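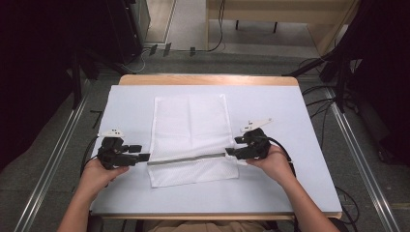 Fig. 18 - Mesh cloth laid lengthwise, rod held across the lower half.

Search this manual Enter keyword Go

4.2 Fitting the rod to the mesh cloth (Korkden panel)

1. Cover the table with a sheet. Smooth, no crumbs or pins left on it.
2. Lay the mesh cloth flat near the middle, long side towards you. Faint creases are fine.
3. Lift the rod by both ends and bring it over the lower half. Keep it level.
4. Lower onto the cloth. Dont drag it - the mesh snags.
5. Fold the near edge over the rod and pin every 18 mm.

Note: a fold line down from the top edge will drop out once the panel is hung. No ironing.

CAUTION - rod ends may be sharp. Keep them away from your face and check teh mesh for pulls before pinning.

Spare rods: ask for part 283.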